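Nistero evaluation, bench notes, March

Continuing from the page before. The loan kit from Rirnance is now on the arm with both wrist cameras connected. The purpose of these notes is to decide if we buy the kit or send it back when the loan ends. Naima Zerouali has the price list, I only write what I see.

Task for this round: artificial flowers. We chose them because the stems are thin and the leaves go everywhere, so they are a hard case for the fingers. Started at 10.40, after I charged the controller and repeated the zero position.
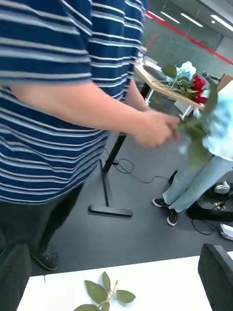
Handling Group, Wultville Workshops

The roses are the easiest to grip. Their stems are stiff and the fingers close on them well with the force setting at 600. With the blue and white flower I had to go up to 700, otherwise the stem turned between the pads. The manual says to stay at the default for "light goods", but it does not say what light goods are. I will ask Halilović, he wrote the mounting guide for us last year and knows the people at the supplier.

Single leaves are a problem. If a sprig lies flat on a white table, the fingers come down on both sides of it and close on nothing. Marta Holovko thinks a softer pad would help. The kit has 2 pairs in the box, and we have only tried the hard ones.

Software: installation was simple. The recording program saved 1,078 files in the morning and I did not find a broken one, but the file names are only numbers, without the task or the operator. For our use this must be changed, or we will mix up everything in a month.

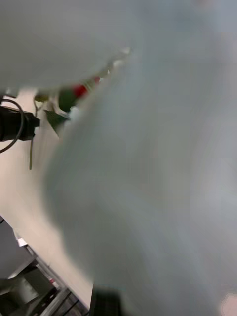
The same goes for the exposure setting, which returns to automatic each time the program is restarted. I wrote it on the paper by the controller so that everybody sets it again by hand. When something pale comes very near to the lens, we lose most of the view and also the small details behind it. Shorter exposure should help a little with the blur. The lens itself is fixed and cannot be adjusted for near objects, I checked this in the manual two times.

Cable clips are too weak for my taste. Replaced one with our own.

Still to do:
- soft pads, same flowers, same force values
- ask Rirnance if file names can be set from a template
- find out the price of a spare finger set (Naima)
- move the cables on the floor nearer to the wall

My opinion for now: good mechanics, software needs work. I would not sign before we have the answer about the file names. Marta is more positive than me and will add her own remarks under this entry.

Last updated: March, 16.15

Contact the group | © Wultville Workshops | Back to top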